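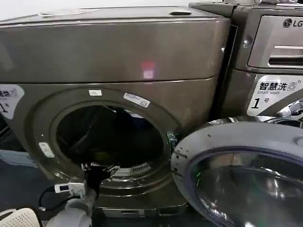
Figure 2.1. Two front-loading machines side by side, with a dark cloth hanging over the lower lip of the opening.

Chapter 2
In and Out of the Drum

If you did the reading for Chapter 1, you can now tell a care label from a size label, and you know your dry weights. Good! You're going to need both. In this chapter we finally get to put something in a machine, and I'd like you to slow down for it, even if you've been doing your own laundry since you were nine.

I came into this work by way of the Awasthi, a guesthouse in Jotholm with a laundry room so narrow that you had to choose between opening the door and turning around. I thought I knew how to load a washer. I'd open it, stuff things in with both hands, lean on the pile until it gave up, and push the door shut with my hip. In my second week I shut a pillowcase in the door. The corner stuck out the front like a little tongue, I didn't notice, and I spent the rest of that shift on my knees with a mop (and with a bucket that leaked, but that's another story). The pillowcase had a crease pressed into it that never came out. I still have it. It's what I dust the shelves with.

So that's where we start, with the doorway.

2.1 The doorway

A front-loader has a round opening, and around the opening there's a rim, and in most washers just inside the rim there's a soft rubber seal. The seal has to meet the door all the way around. Cloth is very good at getting in the way of that. Socks do it, drawstrings do it, and the thin straps on summer tops do it worst of all, as you'll find out every August when the guests' own clothes come down along with the linens.

Cloth hangs over the bottom of the opening for a simple reason: that's where it lands. You push a bundle in, most of it slides down into the drum, and whatever was last in your hands stays behind on the lip. A dark item against a dark machine is easy to miss, too. I've walked right past a black T-shirt sleeve that a child would have spotted.

What I do, and what I'd like you to do for the rest of this course, is run a hand around the opening before closing the door. Start at the bottom and go all the way around until you're at the bottom again. It takes a couple of seconds. If you feel fabric, tuck it well back into the drum, past the seal, and then go around once more from where you stopped. Check the latch side with your fingers as well as your eyes, as a loose thread can wind itself into a latch and keep the door from clicking.

And please don't use your hip. A door that needs a hip has something in it.

2.2 How full is full?

People want a number for this, and I've got one, sort of. The number is printed on the machine or in its manual, it's a dry weight, and it's the most you should put in on the sturdiest cotton cycle. For anything else on the dial you want less, often a lot less. Your manual will have a table. Photocopy it and tape it up where you fold.

When I don't have a scale (and at the Awasthi we didn't), I use my hand. With the load in, I lay my flat hand on top of the cloth and see whether there's room above it, under the top of the drum. For everyday cottons, I want my hand to fit upright. If I have to press down to make room, I take something out. For delicates I stop at half a drum or under.

The reason is in how these drums work. The clothes ride up the side as the drum turns, then fall back down through the water, and it's the falling that does much of the cleaning. Pack the drum tight and nothing falls. The outside of the bundle gets wet, the middle gets damp and annoyed, and you get to run the whole thing again.

Going too small isn't great either. A single bath mat will cling to one side of the drum and set the whole machine walking when it spins. Give it some company. Two mats are better than one, and a few towels with them are better still.

2.3 One thing at a time

Now we come to the habit I have the hardest time getting across, which is loading things singly. Shake each piece open, let it drop in, and reach for the next. Sheets especially! A fitted sheet that goes in as a wad comes out as a bag with everybody else's socks inside.

Handling pieces one by one also gives you a last look at your sorting. You may remember the three piles from Chapter 1, and you may remember how sure I sounded about them. In a real laundry room the piles lean on each other. Someone's in a hurry, an armful gets scooped up across two baskets, and there you are at the door of the drum with a white cloth and a dark blue one bundled up together.

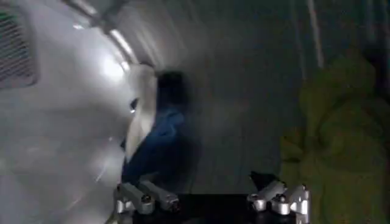
Mohit Solanki wrote in the margin of my first draft that I was being far too fussy about whites and blues, that he's washed his together on cold for years, and that the only thing he's ever turned gray was his own hair. I left the note in the draft for a long time because it made me laugh. I also think he's partly right. An old navy shirt that's been through the wash a great many times has given up most of the loose dye it's ever going to give. Cold water helps. A short cycle helps too.

Where I part ways with Mohit is new things, and other people's things. Your own dish towel is yours to gamble with. A guest's white blouse isn't, and you have no way of knowing how many washes the dark piece next to it has had. So in a working laundry we keep them apart, and if you want to test a piece, do it like this: wet a corner you won't see when it's worn, press it hard between two layers of white rag, and look at the rag. Any color at all and the piece goes with the darks. Write down the result on the ticket so the next person doesn't have to do it over.

If you catch a mix-up while you're loading, stop and pull it out right then. Don't tell yourself you'll remember. (I have told myself that, and there was a batch of 225 napkins at the Awasthi that went from white to something the manager kindly called "sky.")

2.4 Unloading, and the look inside

When a load's done, it's tempting to grab the biggest armful you can and swing around to the basket. You'll drop a sock. You'll always drop a sock. Set the basket right up under the opening, so anything that slips over the lip goes where you wanted it anyway, and draw the pieces out toward you. If something's twisted, turn the drum gently with one hand and let the knot loosen as it rolls. Yanking is how seams go.

Then look in the drum. Really bend down and look, and if the light's poor, use a flashlight. Small dark things like to sit at the very back, and baby socks will plaster themselves to the top of the drum where you'd never think to check. Put your hand in and feel along the upper side. I've found collar stays, a hotel key, and once a whole pair of tights that had been through three loads before anybody missed them.
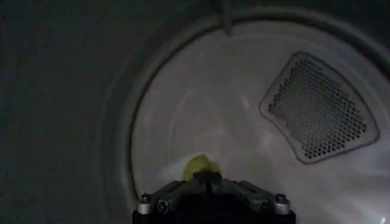 Figure 2.2. Looking through the round opening into a drum, with a panel of small holes at the back.

While you're in there, pay attention to anything with holes or slots in it. Lint gathers in places like that, along with pet hair and the paper mush that used to be a tissue. Wipe it off with a damp cloth. Never poke at holes with a screwdriver or a pen; if wiping doesn't clear them, it's a job for whoever services your machines.

Run a fingertip along the inside too, all over, slowly. You're feeling for anything sharp. A bra wire that's worked its way out can leave a burr you'd never see, and that burr will snag every knit that goes past it.

Before you go on

Try this with a load of your own this week. Write down what went in, piece by piece, and anything you found on the rim before you closed the door. After you unload, write down what you found in the drum. Bring the sheet with you, because we'll use it in section 2.5, where Brijesh Garg's load log gets taken apart line by line (he's agreed to it, and he's braver than I am).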